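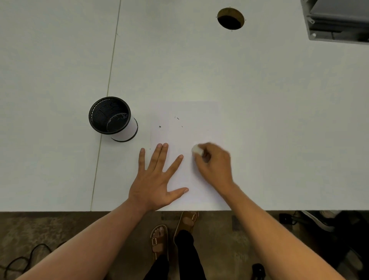

*Workstation check, Ernavley office, second floor. Filled in by the floor safety contact, September 18, 2020.*

**Area:** shared drawing and writing tables, window side
**Form used:** Bullmont desk and table form, short version
**Last full check:** January

Marks: [x] is in order, [ ] needs work, [–] does not apply. My comments are written under the line they belong to. Please do not erase them when the work is finished, only add your own under mine.

## 1. Table surface

- [x] Top is clean enough for paper work
- [x] No sharp edge on the front side
- [ ] Joint between the panels is level

The double table is made from two panels and there is a thin seam between them, a little darker than the top. With the eye it looks good. When I pull a ruler across, it catches a little near the front edge. It is not dangerous for the hand, but a pencil line that crosses the seam will jump, and people press harder to correct it. I ask that the feet are adjusted before somebody tries to fill the joint with something.

- [x] Surface is not shiny under the ceiling lamps

The light top is matte and this is good for the eyes. The same model at the Mirna office is glossy and we had complaints there.

## 2. Cable opening

- [x] Rim is fixed and does not turn
- [x] Screws do not stand up over the surface
- [ ] Cover is present

The round hole is open. No cable goes through it at the moment, so small things can fall down to the tray under the table. In the tray I found one sharpener blade without its body, and this is the reason I do not want to leave the point for next year. Covers can be ordered from Sampaio, article 520. Please measure the hole first, the old tables have another size.

## 3. Metal box at the corner

- [x] Does not move when pushed by hand
- [ ] Edges are covered where an arm can reach

The gray box has small mounting tabs, and I could feel their corners through my sleeve. A person who sits in the normal place will not touch them. A person who reaches over for a large sheet can. Soft edge strip is enough, 49 cm is left on the roll in the supply cabinet.

- [x] Ventilation side is free

Do not lay paper against the ribbed sides.

## 4. Small items

- [x] Pen holder stands steady
- [x] No broken mesh or open wire
- [x] Knives and compasses are stored in the drawer

The black mesh holder is empty, as the rule asks for shared tables. I know some colleagues find the rule too strict. Pencils can be in the holder during work, but blades never, also not with the cap on.

- [ ] Eraser crumbs are removed after work

There are crumbs and little bits of graphite on the paper in use. During work this is normal. My comment is for the end of the day: brush them into the hand or a sheet and then to the bin. On the floor they are slippery – more than one would think.

## 5. Working position

- [x] Enough free place for a sheet and both arms
- [ ] Height is suitable for standing work

Many people stand at this table and hold the sheet with the left hand flat. For a few minutes there is no problem. For longer work the table is too low for tall persons, and the back becomes round. The chairs are there, please use them. Two more height blocks are on the list for the next order.

## To do

| Point | Work | Days |
|---|---|---|
| 1 | Adjust feet, check seam again with ruler | 9 |
| 2 | Order and fit cover | 46 |
| 3 | Put edge strip on the tabs | 9 |
| 5 | Height blocks | with next order |

Point 2 has a long time because of the delivery. Until then, cover the hole with paper tape, and change the tape when it becomes loose.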